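Prondari Share Pantry – Gallery: Dry Goods Sorting

The pages in this gallery cover the sorting of single-serve dry goods at the Toreris Street hall, where donated stock is divided by type before going on the shelves. Sachets and noodle packets are the most awkward items in the intake. They slide, they don't stack and most cartons arrive mixed.

Stock is sorted by category first and best-before month second. Flat packets go into open plastic bins, which take up less shelf space than the original cartons and can be wiped out between loads. The April intake came to 1166 packets over 13 cartons, the bulk of it noodles.
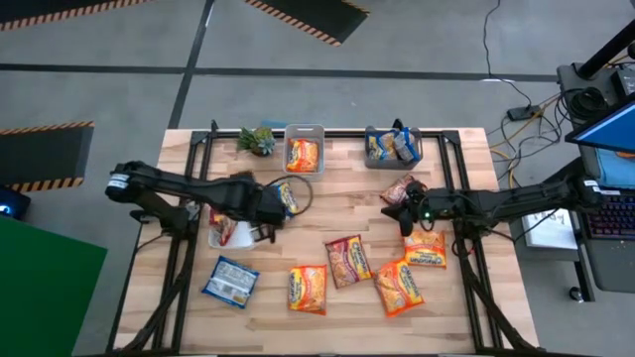 Photo: Lazarević / Prondari Share Pantry. Click to enlarge.

Sorting table, butcher-block grain top. Instant noodles in the light grey bin, blue, white and yellow packets upright in the darker grey one. Four orange-and-red noodle packets are still out on the table. The potted succulent lives at the far edge.

Upright filing suits small packets. The colour of the wrapper stays visible from the top and a bin can be checked without emptying it. Noodle packets are laid flat – the cake inside breaks at the corners if the packet is wedged on its end.

Full bins are labelled on the short side and moved to the Evell shelving, 18 to a bay. Torn or unsealed packets are set aside and not shelved.

Next gallery: Tins and Jars
Back to all galleries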